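Search this site Enter keywords Go

Call for participants: documentary about brothers and sisters who care

Terholm is a small documentary company making a feature-length film about adults who look after a brother or sister. The working title is Nel. We are now looking for people to take part, either on camera or by recording their own material at home.

There have been plenty of films about parents caring for children, and about children caring for elderly parents. Brothers and sisters tend to appear in them for a minute or so, usually on a sofa. We want to make a film where they are the main subject. Some will have taken over when their parents died or became too frail. Others will have shared a house all their lives.

Who we would like to hear from

You should be over 18 and be giving regular care or support to a brother or sister. It doesn't matter what the reason is: a learning disability, a mental illness, an injury, a long-term condition, or something that has never been given a name. Half-siblings, step-siblings and foster siblings all count. You don't have to live at the same address, but you should see each other at least once a week.

We would also like to hear from people who used to be carers and have stopped, for whatever reason, and from people who receive care from a brother or sister and want to speak for themselves.

You don't need any experience of being filmed. We are not looking for actors, and there will be no reconstructions.

What taking part involves

There are 2 ways to join in.

Filmed households. We will follow a small number of families from March until the end of the summer. A crew of 2 (one camera, one sound) will visit for a day at a time, on dates agreed with you. Most of what we film will be ordinary: meals, shopping, appointments, changing the beds, waiting for the bus. There will be one longer sit-down interview, which can be split over several visits if that is easier.

Home recordings. We will lend you a small camera and ask you to keep a diary for a month. You choose what to record and what to leave out. You can delete anything before you send it back to us. We will show you how the camera works over a video call, or by post with printed instructions if you would like those better. 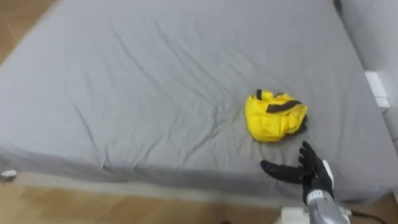
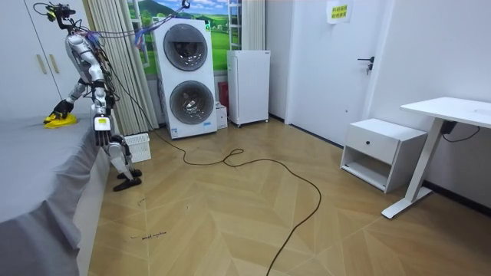

Photos: Wiltudia

If you already have old family footage, on tape or cine film or a phone, please mention it when you write. We can pay for tapes and reels to be copied, and the originals will be returned to you by courier along with a digital copy.

Consent

Both people must agree to take part. Where a brother or sister may not be able to make that decision alone, we will talk to the family and to anyone else involved in their care before any filming starts — and if there is doubt, we will not film. An adviser who is independent of the company will be present at these conversations.

Consent is asked for again at every visit. You can ask us to stop filming at any time. You will be shown the scenes you appear in before the edit is locked, and you may ask for material about health, money or other relatives to be taken out. After the edit is locked we can't make further changes, so we will give you plenty of notice of that date.

Payment and expenses

People who keep a diary receive £200 on return of the camera, whether or not the material is used. Filmed households are paid a daily fee, which we will discuss with you at the first meeting. We will cover replacement care if you need it in order to attend a meeting or interview, as well as travel and parking. If you receive benefits, please get advice on how a payment might affect them before you accept. We can wait while you do this.

Access

Our meeting room at Josik is on the ground floor, with a step-free entrance and an accessible toilet. There is no parking outside but there are bays behind the building. We can also come to you. This notice is available in large print, in Easy Read and as an audio recording.

How to apply

Write to us with your name, the area you live in, a phone number and a few lines about you and your brother or sister. A page is plenty. You can send a voice message or a short video if you don't like writing. Please don't send medical letters or reports at this stage.

Mark your message "Nel — participants" and use the contact form on this site, or leave a note for us at the front desk at Josik. Tell us if there are times of day when we shouldn't ring.

The closing date is 12th September. Everyone who writes will get a reply, and first conversations will be by phone. Saying yes to a phone call does not commit you to anything further.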